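I want to write something about sharing a kitchen, because in October I will have lived in the house in Tendthorpe for 2 years and I have learned many things there. Long thread, sorry. 1/

When I moved from Zoldale I had never lived with people who are not my family. At home my mother decided where everything goes. In Tendthorpe we are seven, with one kitchen, and for the first weeks I was eating bread in my room so that I would not disturb anyone.

I thought this was polite. Later I understood that the others found it a little cold. In my country a new person waits to be invited. In this house a new person is expected to come in and put the kettle on.

The first real problem was the shelves. Each person had a part of a shelf, but the parts were agreed before I came and were not written anywhere. I put my rice in an empty corner and it was moved three times. I did not ask who moved it. I bought a smaller bag of rice.

Now the names are on paper tape on the cupboards. It took one evening and a pair of scissors. I would advise it to any shared house, even if everyone says "we all know already". The new person does not know.

Second problem: what is common and what is private. Salt is common. Oil is common if it is the cheap one. Tea is common, coffee is not. Butter is a very difficult question and I will not go into it here.

We tried a common purse for such things. Everyone puts 2 pounds each Monday in a tin, and the person who goes to the market in Eltovdale takes the tin along. It works well when people have coins. Most of us do not carry coins any more, so there is a list of debts on the door, and the list is longer than I would like.

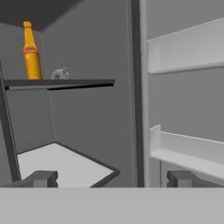 The third thing is cooking times. I like to eat at six. Two of the others work late at the Kamel warehouse and come in after ten, very hungry, and they fry onions. My room is above the kitchen. For a long time I was lying in bed being angry at onions.

Then one night I could not sleep and went down. They gave me a plate without asking anything. It was lentils with the onions on top, and I have to say it was better than my own dinner. Since that night I do not mind the smell so much. I still close the door.

Someone asked me under my last thread if we cook together. Not often. On Sundays there is sometimes a soup, when one person begins and the others add what they have. I weigh everything when I cook, 400 grams of potatoes means 400 grams, so for me this soup was hard to watch.

Washing up we have not solved. We had a plan with days and it lasted until the first holiday. The rule at present is that you wash your own pan before you sit down to eat. Plates can wait until morning. I don't think it is a good rule, but it is short and people remember it.

If you are moving into a shared house this autumn, please ask your questions in the first week. Where can I put my food, what may I use, when is it too late for noise. After a month it feels strange to ask, and then you are the person with the very small bag of rice.

I will write another time about the bathroom. Now I must go down, it is my turn to buy the salt.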